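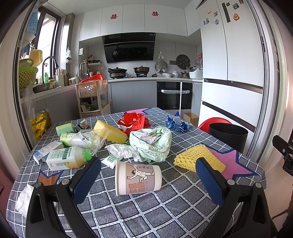

Chapitre 3. Trier ce qui traîne : la table de cuisine

Une table de cuisine, un soir comme un autre. Un gobelet en papier couché, une bouteille à bouchon vert, des sacs froissés, un filet de fruit en mousse jaune. Combien de familles d'objets ? Réponse rapide : moins qu'on croit.

Dans ce chapitre : distinguer emballage, contenu et ustensile. Choisir un ordre de tri. Estimer le volume, en litres, avant et après.

3.1 Emballage ou objet ?

Règle de départ, celle d'Agnes MacKinnon (cours de Cairns) : un emballage n'a plus d'usage une fois vidé. Le sac plastique, oui, sauf si on le garde. Le carton, pareil. L'éponge, non, elle sert encore. Attention aux flacons à moitié pleins : on ne les jette pas, on les redresse et on vérifie le bouchon.

Premier passage, les souples. Sacs verts, rouges, bleus et blancs, tout ce qui se froisse. On aplatit, on plie, on réunit dans un seul. Second passage, les rigides. Les petits tubes et les sachets viennent en dernier, ils se perdent facilement sous le reste.

3.2 Le cas des éponges

Objet léger, volume trompeur. Une éponge comprimée reprend sa forme, un gobelet écrasé non. A retenir pour les calculs : on mesure toujours au repos, jamais serré.
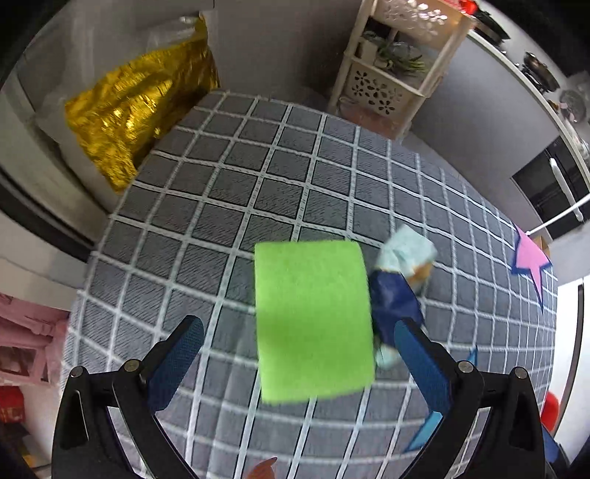 Fig. 3.2. Eponge vert vif au-dessus de la nappe quadrillée.

Exercice d'échauffement. Une caisse de 33 litres, des bouteilles de 300 ml. Combien au maximum, si on ne comptait que le volume ? Pourquoi en met-on moins en pratique ? (Rappel : 1000 ml dans un litre, ne pas sauter la convertion.)

Matériel : une caisse, un mètre ruban, une table à débarasser. Compter presque une heure. Corrigé en fin de chapitre.

Commentaires (3)

ruvulora : la 3.2 m'a bien aidé, merci

Fiona Crichton : il manque le corrigé dans ma version, normal ?

tronirmont : idem, s'arrête à la page du carton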